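3.2 Table coverings and their care
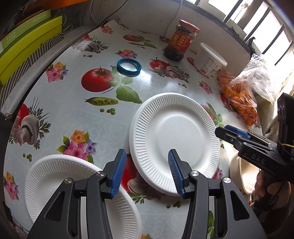
Figure 4. Oilcloth with a repeating print of vegetables and flowers, on a round table.

Table coverings came up in more interviews than any other furnishing apart from curtains. Of the 87 households visited in Lullerstead and Bristow, 54 had a wipe-clean cloth on the table where most meals were eaten. The remainder used woven cloths, place mats or a bare table top. We use "oilcloth" in the sense our respondents gave it, for any coated cloth that can be wiped, whatever the backing or coating. Only the older respondents made a distinction between oilcloth proper and later coated fabrics, and they did not always agree with each other on where the line fell.

Printed patterns were much preferred to plain ones. Fruit, vegetables and flowers were the usual subjects, and several designs put them together on one cloth, as in Figure 4, where tomatoes, mushrooms and a pea pod share a white background with bouquets. Respondents tended to name a cloth after one motif only ("the tomato one", "the lemons"), even when the print held several. Checks were described as suitable for outdoors or for a caravan. Plain cloths were associated with cafés and were seldom liked at home.

Most cloths had been bought by the metre from a market stall. Shawky (Section 2) found the same in his earlier survey of Bristow, which drew on 3,255 postal returns, although his questions did not separate tables from shelves and drawer linings. Buyers gave the size of the table from memory and commonly asked for too much. The surplus was kept. It was cut up for shelf liners, for the bottoms of cutlery drawers and, in one Lullerstead house, for a cover over a sewing machine.

Replacement followed no fixed pattern. Some respondents changed the cloth each spring, usually in April, with the curtains. Others waited until the coating cracked along the table edge, where the cloth bends, or until a hot dish had marked it. A marked cloth was often turned so that the damage lay against the wall, and might stay in use for years afterwards.

Cleaning was described in very similar terms by nearly everyone: a damp cloth after each meal, with washing-up liquid for grease. Disagreement was limited to bleach, which a minority used on white backgrounds and which others said took the colour out of the print. We did not test either claim. Storage was also consistent. Spare cloths were rolled, often round a cardboard tube, and respondents who had once folded a cloth reported that the creases had never come out.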